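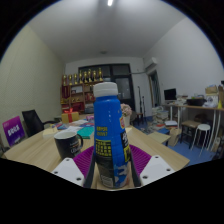 The week the pads let go

So, the grippers. We lost most of a day at Dikasier to finger pads that had started peeling at the bottom corner, and I didn't catch it until bottle grabs began slipping sideways! The log had 1,037 grabs in it by then, and I had to go back through more than 3 hours of them (with a lot of coffee) to find where the trouble began.

It was the glue. The Liew batch goes soft after a long session, so please stop using it. Two sets have new pads now and the third is waiting on parts.

Before you start, push each pad with your thumb. If it moves, tag the gripper and leave it on my desk. Don't tape it, please!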